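Fake tulips on a white table: too short?

jroussel59
Red artificial tulips, dark gray ribbed vase, plain white table. I cut the stems down in January and now I think I went too far. Leave them bunched or spread them out?

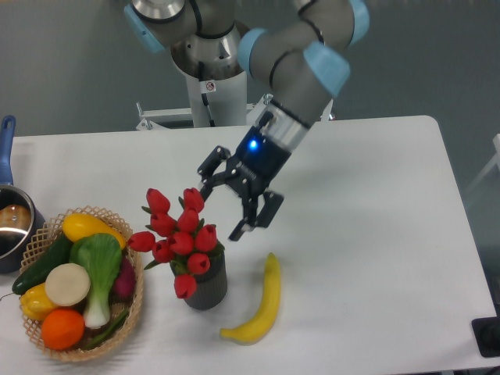
I don't want to buy another vase. The table gets used every day, so whatever I do has to stay small.

taeyang_s
Leave them. Short and tight looks right in a pot like that. Pull one bloom up higher than the rest and stop there.

Sumeo
Disagree. Packed that tight, they look fake. Bend the outer stems over the rim. There was a piece on this in the Hastell newsletter. 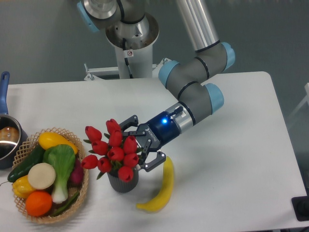 It says to open the leaves first and then the flowers. Mine took ten minutes.

taeyang_s
That piece was for long stems. Bend short ones and they pop out of the pot.

jroussel59
I'll try the leaves only.

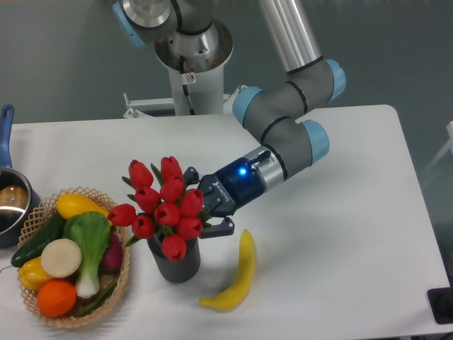

If that doesn't do it I'll put some gravel in the bottom to raise them an inch.

Sumeo
Gravel is fine. Rinse it first.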